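Section 3. Setting Up the Beddoe Pantry Scale

The box says the Beddoe is ready to use in one minute. Allow longer. These steps are from the Prorcombe owners' guide, which was written after many people followed the one-minute version and got bad readings.

1. Put the scale on a hard, level surface. The printed leaflet says any surface will do. A folded dish towel under one foot is enough to throw the reading off.

2. Slide the battery door open and pull out the paper tab. Batteries that come with a product have often sat in a warehouse for a long time. If the display looks faint, replace them before you go on.

3. Press and hold UNIT until the display shows g. The scale wakes up in ounces every time the batteries are changed, whatever the leaflet claims about memory.

4. Wait for 0 to stop blinking, then press ZERO once. Pressing it twice starts calibration.

CAUTION: Do not start calibration without a proper test weight. A bag of sugar is not a test weight.

5. Place a sealed snack or other light package on the platform and compare the reading with the net weight on the label. Expect the scale to read higher, as the label leaves out the packaging.

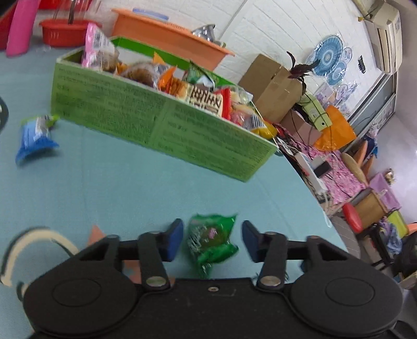

6. Repeat with something heavier. If a jar reads 638 g the first time and 649 g the next, move the scale to another counter and go back to step 4.

Note: The "smart nutrition" mode multiplies the weight by a number from a list of 1,301 foods. It has no idea what is on the platform. Enter the wrong code and it will give you the calories in lard for a bowl of lettuce, to one decimal place.

Note: Auto-off cuts in after 3 minutes and clears the tare. Write down the weight of your bowl first.

If the display shows Err 49, remove everything from the platform and take the batteries out overnight.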